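We use cookies to improve your experience on this site. By continuing to browse you accept our use of cookies. Accept | Manage settings

Operations Diary: Savholm Device Returns

Wednesday, 12th November

The morning delivery from Pludorholm arrived before opening and was signed for at the rear door. It held 300 used handsets, all collected under the autumn trade-in offer. The packing list agreed with the contents except for 2 units, which were entered under the wrong storage size. The sending branch has been informed and will issue a corrected list.

Grading began at nine. The office wishes to record that the revised grading sheet is now in force at all benches. A handset with a worn battery but a clean screen is to be placed in the second grade and no longer in the third. Customers who were quoted under the former sheet will receive the higher of the two prices. Letters to this effect were prepared before noon.

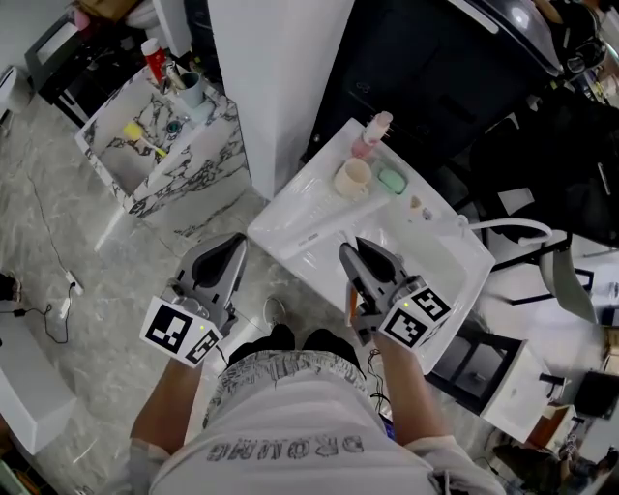
At the sink, with a gripper in each hand.

In the afternoon the office reviewed handsets that remain locked to a previous owner's account. These may not be paid for until the lock is removed. The present rule allows the customer 5 days to do so, after which the handset is returned by post at our cost. Kobori has asked for a longer period. The request was noted, and a reply will be sent once the cost of storage is known.

Data removal continued on the older stock. Over 90 handsets were wiped and given a certificate. One would not start and was moved to the parts shelf with its record attached.

The Mernow price file was received late and could not be loaded before the close of business. Prices shown to customers this evening are therefore those of yesterday. Any offer accepted overnight will be honored as shown.

The lease on the second label printer ends in March. A decision on renewal is needed before the holiday period, and the matter has been placed on next week's list.

The front counter closed at the usual hour. The keys to the secure cage were returned and signed for. Corrected packing list from Pludorholm still awaited.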